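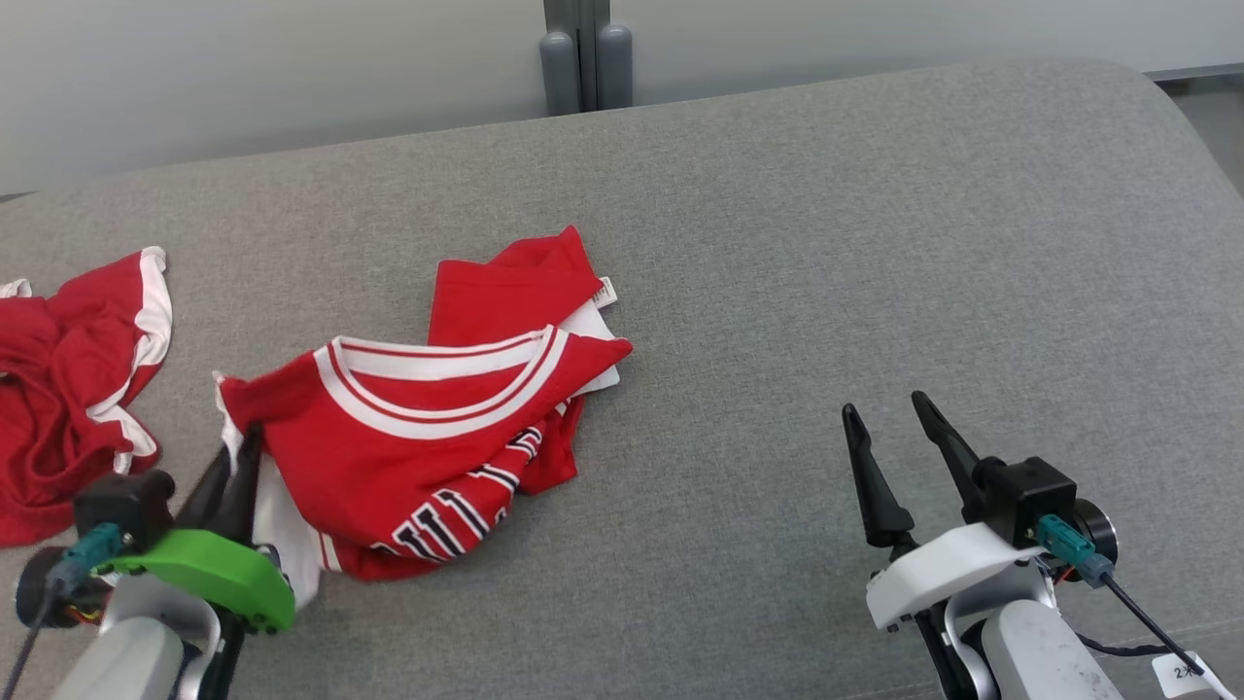 By the time I got to the front of the queue, people had been watching the same basketball kit for most of the morning and showed no sign of leaving. Someone's son was on his shoulders to see better. A retired couple had brought sandwiches. And all of this for laundry!

The open day at Prondadeo's workshop in Brelgate is in its second year, and word has clearly got round. Last time it was friends and family. On 11 Nov 2022 the visitor book at the door ran to 623 names, and the tea had to be topped up twice.

There is plenty to see in the building, but the folding bench is where the crowd gathers. Two arms work side by side, each with a pair of black fingers, and their job is to take sports kit from a heap and make something neat of it. If you've never thought of a vest as a difficult object, stand here for five minutes. A box has corners. A cup has a rim. A vest has armholes that close up when you look away, a label that sticks out like a handle but isn't one, and a back that slides off in a different direction from the front.

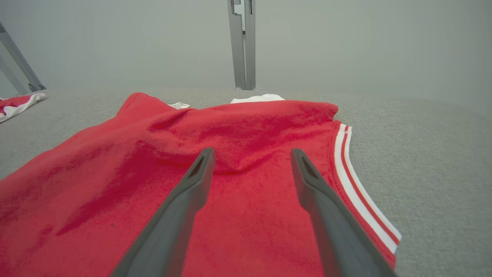
"The picking up is easy," says Ysaline Arnaud, who runs the cloth project. "Knowing where you've picked it up, that's the hard bit." Her team at first gave the arms plain tea towels, all one size. They moved on to sports kit in March, and the success rate fell through the floor. She looks delighted as she tells me this. Slippery fabric, stripes, big letters that vanish into a crease – each one upset something that had been working nicely.

What they do now is show the arms how it's done. An operator guides the pair through a fold, the movements are stored along with the view from the cameras, and the software learns from the lot. The first 1000 folds took them all spring. They have since passed 2000, and Dorian Maillard, who has guided a good share of them, tells me he can no longer put his own washing away without narrating it.

He let me have a go. I was dreadful. You have to think with two hands that aren't yours, and it's the pulling that gets you: too little and the cloth sags, too much and one side pops out of the grip. My best attempt looked like something left behind in a changing room.
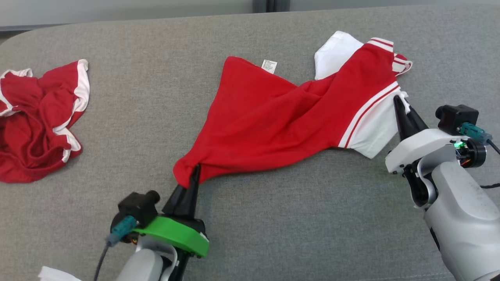
Dorian's own folds have a lovely unhurried rhythm to them. Pinch, pinch, draw apart, wait a moment, lower. The waiting matters, he says, because cloth goes on moving after you've stopped. Children seem to get this at once. Léonie Texier, aged nine and visiting with her school club, took the controls after me and did far better, and was very gracious about it.

Not everyone was won over. A man beside me wondered out loud why you would spend this much effort on a job that takes a person a few seconds. Ysaline has heard that one before and doesn't mind it. Her answer is hospital linen, care homes, hire firms, places where the folding never ends and wrists and shoulders suffer for it. She's also quick to say that none of those places will be getting a machine from her next year. On a good day the arms manage 37 items without help. On a bad day they get stuck on the first sleeve.
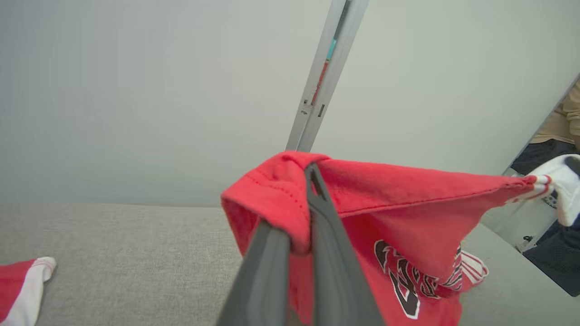 I rather liked hearing that. So many demonstrations are polished until you can't tell what is hard and what isn't, and at Brelgate they simply leave the thing running and talk to you while it tries. When a fold went wrong there was a groan from the whole room, and when one came good people clapped, me included.

Ross Crichton, who looks after the hardware, spent the afternoon answering questions about fingers. How hard do they squeeze? Can they feel anything? Would they do socks? (They would, badly.) He is working on a softer fingertip for knitwear and had a bag of rejected ones to pass round, which the children liked nearly as much as the arms.

The workshop plans another open day in March, and Ysaline hopes to have moved on to fitted sheets by then. I've put my name down, and I'm bringing one of mine.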